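# The Vilthorpe Table

A table for people who have tables already and are tired of them.

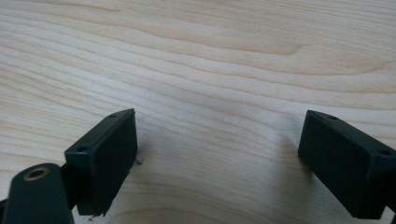

Elmarie Ngubane drew the Vilthorpe in a week and then spent most of a year arguing about the finish. She wanted a top you could put a coffee on without asking permission. The wood is pale, close to cream, and the grain wanders across it in long waves with a warmer band curving through one part, so a buyer looking for a plain white slab should go and buy a plain white slab. We sell one. It's called the Hendricks and it's very well behaved.

The finish is matte. It will not show you your own face while you eat breakfast, and most of our customers count this as a feature. It's a hardwax oil, applied in 2 coats, and it wants another one every October or whenever you remember. Themba Mthembu in our shop says he has never met anyone who remembered. His own table at home is fine.

## What you get

- One top, oiled on both faces
- Four legs, which bolt on
- A hex key, identical to the nine already in your kitchen drawer
- A small tin of oil and a cloth
- Instructions, one page, drawings only

## Grain

Every top is different. We don't match them and we don't take requests for "something like the one on the website, but calmer." If you're ordering two tables to stand end to end, tell us and we'll pick a pair that can at least stand each other. You can also come to the shop and choose your own, and about half the people who do this leave with the first one they looked at, an hour later.

## Looking after it

Wipe it with a damp cloth. Dry it with a dry one. Crumbs and bits of fluff show up on pale wood, and we'd like you to know that before you pay. Red wine should be dealt with the same evening. Hot pans need a trivet, and a folded newspaper is not a trivet, whatever your father told you.

Small scratches can be sanded out by hand with fine paper, going along the grain, then oiled again. Go easy on the curved parts. Large scratches can be sanded out too, by Themba, for 40 dollars plus the cost of getting it here.

## Ordering

The top is 600 mm deep, and the price is $3,000 with legs. The Waltora bench fits underneath and is sold separately, like everything else in life. Delivery is by Zellex, to the ground floor. They will carry it upstairs if you ask nicely and the stairs are reasonable. They decide what's reasonable.

Returns are accepted within 40 days if the table is unmarked. We do look.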